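Thread on tonight's health service meeting at Mottram, for those who couldn't get in or had kids to feed. I'll post as I go through my notes, so it might jump around a bit.

The proposal hasn't changed since the letter that went out in October. The urgent care centre at Mottram Hospital would stop seeing walk-in patients at 10 pm. At the moment it runs all night.

After 10 pm you'd ring a phone line, speak to a nurse, and either be booked in for the morning, put through to a doctor on video, or told to go to Brukedum. Ambulance patients would go straight to Brukedum.

The ward beds upstairs are not affected. Neither is dialysis or the day surgery list. I was asked that a lot on the way in, so I'm putting it near the top.

Danai Kouris chaired. She's the acting director of operations, been in the job since winter. She gave a short talk with slides and then took questions from the floor for most of the night, including after the hall was supposed to be locked up.

Her case: they can't fill the overnight doctor roster with permanent staff. It has been locums for most of this year, and when a locum pulls out late the centre closes with a sign on the door. She said a service people can rely on until 10 pm is safer than one that might or might not be open at 2 am.

She was asked how many nights the centre had closed unplanned this year. She didn't have the figure with her and said she'd publish it with the minutes. I've written that down and I'll follow it up.

Angeliki Sotiropoulos spoke for the residents' group. They've collected 2,918 signatures on paper, plus an online petition she didn't include because some of the names on it live interstate. The boxes of paper ones were on the stage.

Her main point was the road. It's fine in daylight. At night in the wet, with roos about and no reception through the Flurgate cutting, she doesn't think a parent with a sick toddler should be told to drive it.

She also pointed out that the phone line needs a phone that works. Several properties out past Flurgate lost the landline after the floods and have patchy mobile at best.

Kouris agreed reception was a problem and said the health service had raised it with the telco. Someone near the back asked when. She said she'd have to check.

Yuto Sakamoto has worked nights at the centre as a nurse and spoke for himself, not the union. He said most nights are quiet and he wasn't going to pretend otherwise. What worries him is the handful who walk in looking fine and aren't. Chest pain that someone put down to dinner, that sort of thing.

He said those people often won't call an ambulance because they don't want to make a fuss, but they will drive down the street to the hospital. He got the longest applause of the evening.

He also said the night nurses have not been told what happens to their shifts. There are four permanent positions overnight. Kouris said no one would lose a job and that all of them would be offered day or evening hours at Mottram or nights at Brukedum.

Sakamoto asked if travel time to Brukedum would be paid. Answer: "subject to consultation".

Apostolos Alexiou, one of the GPs in town, had a different view from most of the room. He supports the change if the money saved goes into longer evening hours and a second doctor at weekends. He said the locum bill is enormous and that he has had patients wait all night to be seen for things he could have fixed at 7 pm with an appointment.

There was some heckling at this. He kept going. He said he would not support it if the savings went back into general revenue, and he'd want that in writing before the board votes.

Nobody from the board committed to that. Kouris said the savings would be "reinvested locally". Asked whether locally meant Mottram or the whole district, she said the district.

The video doctor service would be run by a contractor, Meltico. They already do it for two other small hospitals in the district. Their representative didn't attend, which annoyed people, as there were a lot of questions only they could answer.

Questions for Meltico that got read into the minutes: where the doctors are based, the average wait after midnight, whether they can order an X-ray at Mottram if there's no radiographer on, and what happens to the call if the line drops out.

Maricruz Ledesma from the multicultural health group asked about interpreters. A fair number of the packing shed workers finish late and don't speak much English. In person they bring a friend or use hand signals. Kouris said phone interpreters would be available, but she wasn't sure about all hours for all languages.

Ledesma has offered to get a group of shed workers together to test the phone line before it starts. Kouris took her details. That was probably the most practical exchange of the night.

Numbers: the hall holds 200 and every seat was taken. More stood along the walls and outside under the awning with the doors propped open.

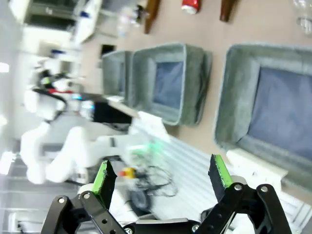 Three grey felt baskets in a row on a beige table.

On process. The board hasn't voted yet. Written submissions are open and you can send one by post, by email, or hand it in at the front desk of the hospital. It doesn't need to be long. Kouris said they read all of them and group them by topic.

If you do write, Sotiropoulos suggests describing a particular night you used the centre and what you would have done if it was shut. Leave out other people's medical details unless they've said it's OK.

A few people have asked me whether the ambulance station is changing. It isn't part of this proposal. The paramedics' rep was in the room but didn't speak. I've asked for a comment and will add it here if I get one.

I've also asked for the locum spend, the closure figures and the contract length with Meltico. The first two were promised in the minutes. The third I was told is commercial in confidence, so I'm putting in a formal request.

Correction to an earlier post: Meltico covers two small hospitals in the district after hours, but one of those is video only on weekends. Thanks to the reader who works there and messaged me.

For now nothing has changed at Mottram. The centre is open overnight tonight – I rang and checked before posting this. If it's an emergency, call triple zero.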